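Chapter 7
Who Pays for the Dent? Security Deposits from Both Sides of the Lease

I rented out my first apartment before I had read a single page about deposits. It was the upstairs half of a two-family house on Csonka Street, and I took one month's rent from my tenant, put it in my own checking account next to my grocery money, and forgot all about it. When she moved out I kept part of it for a stained carpet, told her so over the phone, and thought that was that. A few weeks later I had a letter from small claims court, and by the time it was over I owed her $2898. The carpet, by the way, was older than the dishwasher!

So I've got a soft spot for this chapter. If you've read the last one you already know how a lease gets signed and what has to be in it. Now we get to the money that sits in the middle, the money both sides think of as theirs.

Let's get the basic idea down first. A security deposit belongs to the tenant. The landlord holds it, and may be allowed to use some of it at the end for unpaid rent or for damage, but until then it's the tenant's cash in somebody else's keeping. A lot of states say it has to sit in a separate account, and some want interest paid on it. Others say next to nothing (look yours up before you do the exercises, because I'll be asking). There's often a cap on how much you can take, too, and a deadline for giving it back with a written list of anything you held on to. Miss the deadline and in plenty of places you lose the right to keep a cent — even if the tenant really did put a bowling ball through the closet door.

Then there's the phrase you're going to get sick of by the end of this unit, which is "normal wear and tear." Faded paint is wear. A path worn into the carpet between the bed and the door is wear. A burn the shape of an iron is damage. In between you'll find a big muddy field where landlords and tenants have been yelling at each other for generations, and we'll spend most of section 3 standing in it.

I'll use one made-up town all the way through so you don't have to keep learning new rules. Undasbridge has a deposit cap of 2 months' rent and gives landlords 3 weeks to return the money. Our landlord is Cemska Properties, which owns the Zukedik, a brick building with a cranky boiler and a waiting list. You'll see its lease, its move-in checklist, and a couple of letters that I wish were less like the ones I used to write.

Before you go on, pull out your own lease if you have one and find the deposit clause. Read it twice. Does it say where the money is kept? Does it say what the landlord can take out of it, and when you'd hear about it? Jot down your answers in the margin. I'd like you to have them handy when we go through the Zukedik checklist room by room, starting with the bedroom. 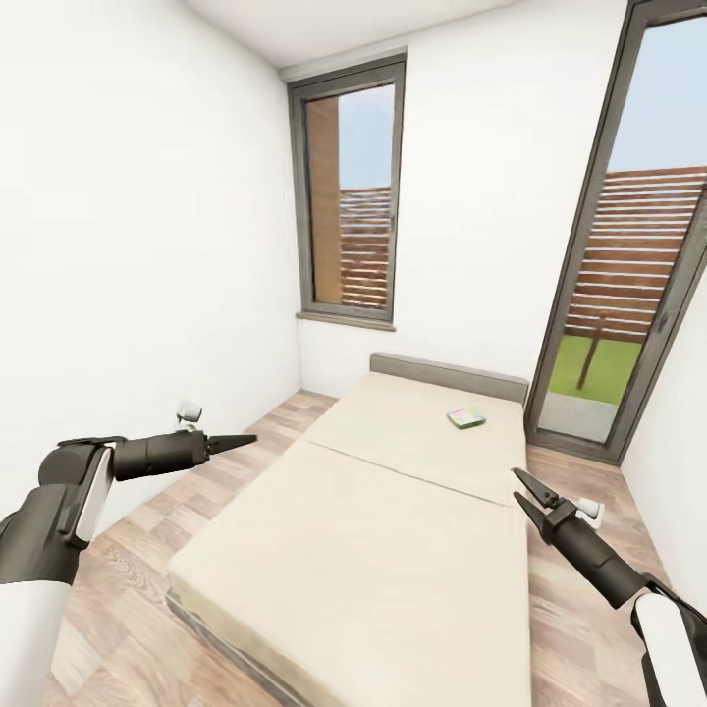

7.1 What Counts as a Deposit

Landlords are good at coming up with names for money. Last month's rent, cleaning fee, pet fee, key charge, holding fee — some of these are deposits in disguise, and a judge may treat them that way whatever the lease calls them. The question to ask is whether the tenant could get the money back. If the answer is yes, start by assuming the deposit rules apply, and then check your state's definition.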